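How long can a whole pineapple sit out before it goes bad?

Posted in Kitchen & Food — March 28, 2018 — 706 views

kariuki64
I bought a whole pineapple at the Palix market because it was on sale, and now I'm second guessing myself. It's still pretty green at the bottom and has almost no smell. My plan was to leave it out until it turned yellow and got sweeter, but my sister says they don't ripen at all once they're picked and I should just cut it up tonight. Who's right? I have people coming for dinner in three days and I'd love to have it whole on the table first and then slice it for dessert. Our kitchen runs warm, if that matters. Thanks!

Fledero
Your sister is mostly right. A pineapple doesn't get sweeter after picking, so what you bought is what you've got in terms of sugar. It will soften a bit and the skin can go from green to yellow on the counter, and to me a softer one tastes less sharp, but that's it.

Three days out is fine for one that firm. In a warm kitchen I'd do two on the counter and then move it to the fridge (whole, in the crisper if it fits, mine never does). Check the bottom every day. If it smells like vinegar or there's a wet spot, cut it right then and see what you can save. Once it's cut, use a container with a tight lid and eat it within three or four days.

Oh, and pulling a leaf out of the top to test it? I've done that for years and had leaves pop right out of terrible pineapples. Smell the bottom instead.

Mine on the glass table:

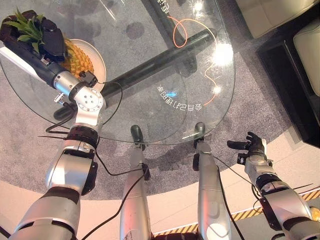 Yellow skin, crown still on, sitting on a plain white plate.

I always put a plate under it, by the way. If the bottom starts leaking it gets sticky fast, and juice on a wood table is no fun to clean up.

Kundent2908
just buy the canned kind lol. but if you do keep it, lay it on its side and turn it every day. my grandma swore by that, she said the juice all sinks to the bottom otherwise. no idea if it works but hers were always good — also great on the grill with brown sugar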